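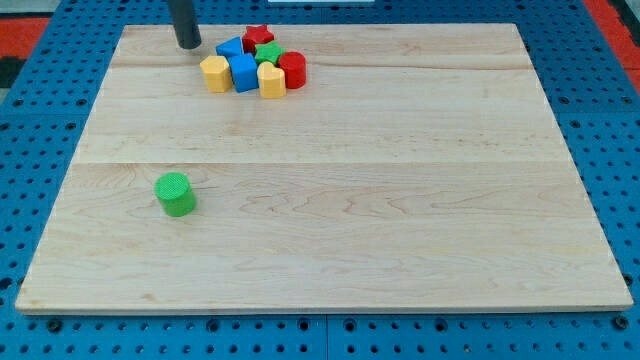 Toy Swap at Emholm: Our Term Project

Search this site Go

I picked the toy swap because my little cousins go through toys like I go through socks, and I wanted to know where the old ones end up. My partner and I set up at the Emholm library for two afternoons in July (school holidays, so it was packed!) and asked families to bring something and take something home.

We had a budget of two rolls of tape and whatever Lineck Hardware would lend us, so the sign was cardboard and my best printing. The Oria newsletter gave us a free spot and it goes out to 3,000 homes — way more than we'd hoped for.

What we learned: plastic animals go first, puzzles go last. Parents don't trust a puzzle unless the box is taped shut. We also filled in 11 survey sheets, fewer than I wanted, and most people skipped the question on colour and went straight to the one about batteries.

If I did it again I'd put the survey next to the biscuits. I'd also ask Hladun Street School to join in, as their fair was on the same week and we lost some families to it.

Comments

Great idea, my kids still play with the duck they got.

Will you run it again next year? We have a shed full.

I brought the puzzle. It was all there, I promise!

Contact us | © 2018 Emholm Student Projects | Back to top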